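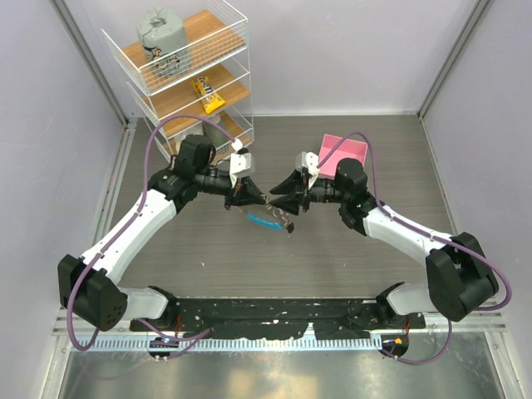
Two arms, fingertips nearly touching

marrowfat19
Right, so the Hatley branch of our library wants to bring in a booking system for the study desks. Two hour slots, done online, and you lose it if you're 15 minutes late. I've been going there for years and just sitting down wherever! Anyone in Belport had this already? Is it as annoying as it sounds?

teapot_lid
We've had it in Belport since last September and I love it. I used to traipse in on the bus and find every seat gone by ten. Now I book the night before and that's that.

Mundale Moaner
Fine if you've got a smartphone. My mum hasn't, and she's been told to ring up, and the phone goes unanswered half the morning. She likes a warm chair and the paper, she doesn't want a slot.

teapot_lid
The newspaper chairs aren't bookable though, only the desks? At ours anyway.

Mundale Moaner
They are at Mundale. All 40 seats. I asked.

marrowfat19
Oh that's grim. Might write to the council. Also want to ask about the lockers while I'm at it, I hate lugging my bag to the loo.

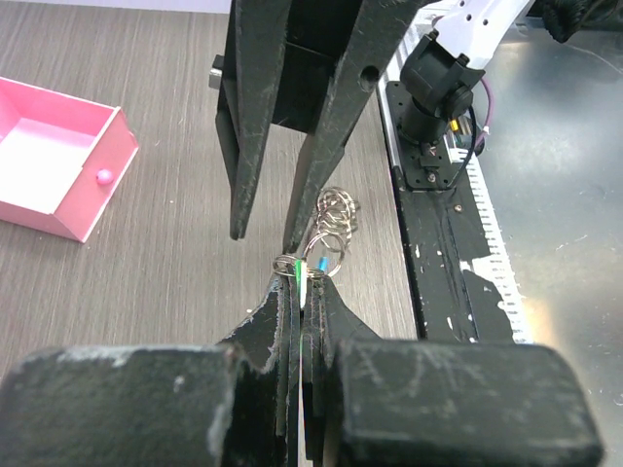 Split rings with a green tag and a light blue one

jibrin_road
Lockers at Belport have coloured tags on the keys and a £5 deposit, cash only, so take a note. I'm with teapot on the booking btw, but 15 minutes is mean when the bus is hourly. Ask them for half an hour.

marrowfat19
Good shout, putting that in the letter.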